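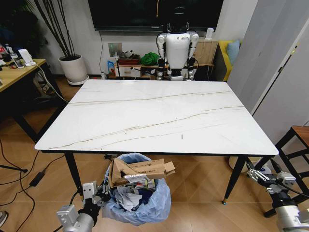

Der Esstisch, das unbekannte Möbel

Wer eine Wohnung einrichtet, gibt für den Esstisch gern mehr aus als für das Bett und isst danach auf dem Sofa. Ibsa Hailu hat für das Stadtteilmagazin Grurnden ein Jahr lang Haushalte nach ihren Tischgewohnheiten gefragt, und die 23 Antworten, die es in die aktuelle Ausgabe geschafft haben, lesen sich wie Geständnisse. Da wird Steuer gemacht, Wäsche gefaltet, ein Puzzle mit 2233 Teilen seit April nicht fertig. Gegessen wird an Weihnachten, wenn das Puzzle es zulässt.

Besonders ans Herz legen möchten wir das Gespräch mit Abílio Barros, der in seiner Werkstatt alte Tische aufarbeitet und von Marmoroptik nichts hält, sie aber ständig verkauft. Seine Faustregel: 60 Zentimeter pro Person, und wer sich mit seiner Schwiegermutter gut versteht, darf knapper rechnen. Ausziehplatten lehnt er ab. Die Leute zögen sie einmal aus, klemmten sich den Finger und kauften dann doch Klappstühle für die Küche.

Dazu gibt es eine Seite über Pflege (Zitronensaft und Stein vertragen sich nicht, Rotwein und Gäste offenbar auch nicht) und ein Rezept für Linseneintopf, der bis zu 13 Esser satt macht, sofern sie sich einen Platz freiräumen können.

Das Heft liegt ab sofort in der Buchhandlung Mwaipopo aus. Leserbriefe bitte wie immer an die Redaktion, gern ohne Fettflecken.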